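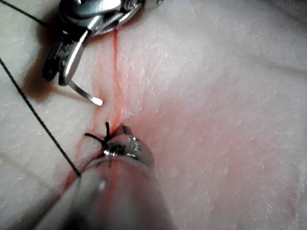 What tissue do we practice on in the suturing lab?
Pale practice tissue with a fine, porous surface, pinned to the tray before you arrive. Go easy on the edges. The incision should close with its edges pressed together and only a pale ridge on either side. Expect a little red around the line, as with the streaks at the lower end of this one. Wipe it if it hides your next entry point.

Which needle do I use?
A curved one for all the basic exercises. Straight needles are kept for the advanced block, so please ask Llinos Rees before you take one.

How should I hold the needle?
In the jaws, near their tips. Follow the curve when you drive it through. If you push in a straight line, the tissue tears.

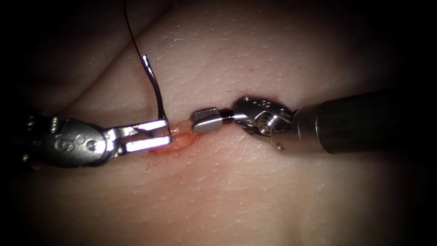

Keep track of your thread as well. A long tail catches on things, so trim it before the second stitch. Leave enough to tie with.

Can I reuse a practice pad?
Yes, until the cuts run into each other. Put used pads in the lidded bin by the sink. New ones are in the Skimcombe cabinet, second shelf.

How many stitches do I need for sign-off?
Seventeen, across as many sessions as you like. Tahsin Siddiqui checks them and signs your sheet. Uneven spacing is the usual reason a row is sent back.

Do I have to count my needles?
Yes, at the start and at the end. Write both numbers on the sheet. If they don't match, stop and tell whoever is running the session.

Who do I contact about booking?
Beca Gwilliam, extension 3654. The January sessions are full.

Filed under: Skills Lab > Suturing > Common questions
Last updated: January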